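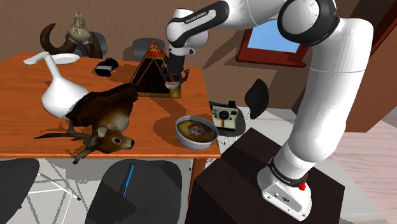
By the Garnitz workshop correspondent
Contributing writer, machines and shop floor
October 5, 2026

I went to the Allberg open day expecting to be sold something, and I was, though the people selling were polite and the coffee was good. The lab has the upper floor of an old mill building in Grorkitz, up a stairway that smells of floor wax. Visitors got a badge, a map and a talk.

The talk was about a method they call Borbély. The idea is easy enough to state. You want a robot arm to pick things up in a room it has never worked in. Collecting practice runs on a real arm is slow, so you do it in simulation, and you fill the simulated room with whatever you can find: a Franka arm on a block, a table, a few chairs, and then a stuffed-looking deer, a horned skull, a pyramid with gold edges, a bowl of soup. Change the objects, change the room, run it again. The claim is that an arm trained on enough odd clutter stops caring what the clutter is.

According to the handout, the current set has 2423 scenes, of which 1862 passed a check and were used for training. I asked what the check was. It removes scenes where objects fall through the table or fly off it when the physics starts. Fair enough, but that means almost a quarter of what the generator makes is thrown out, and the handout put this in small type under a chart.

I also asked who decides that a scene is varied. A deer on a table looks varied to me because I have never eaten next to one. To the arm it may be one more lump to steer around. The answer was that they measure success on objects held back from training, and the numbers go up as scenes are added. They do go up. They also flatten toward the right side of the plot, and the speaker moved on from that slide faster than from the others.

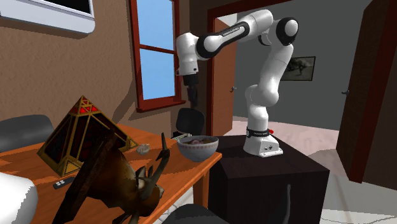

My bigger doubt is the bowl. A gripper has to come down over a rim and close on something, and in a simulator the rim is as stiff and as slippery as somebody typed in. My own kitchen bowls are chipped, and one is greasy no matter what I do to it. The lab says it varies friction and weight along with everything else. Over what range? That was in the paper, I was told, and the paper would be out later. It had been promised for September.

To their credit they did run a test on hardware, in a side room with the door propped open. It used 8 household objects with 100 tries on each, and a sheet on the wall gave the results. Mugs did well. Anything flat did badly, and the remote control did worst of all. I liked that the sheet was up there where anyone could read it. I would have liked a second column for an arm trained the old way on a plain table. Without that I can't tell how much of the score comes from Borbély and how much comes from a decent arm and an easy mug.

A man next to me from a packaging firm asked when he could buy it. He was told to leave his card.

The Garnitz bus leaves from behind the mill. If you go next year, take the later tour, when the side room is quieter and you can stand close enough to read the sheet.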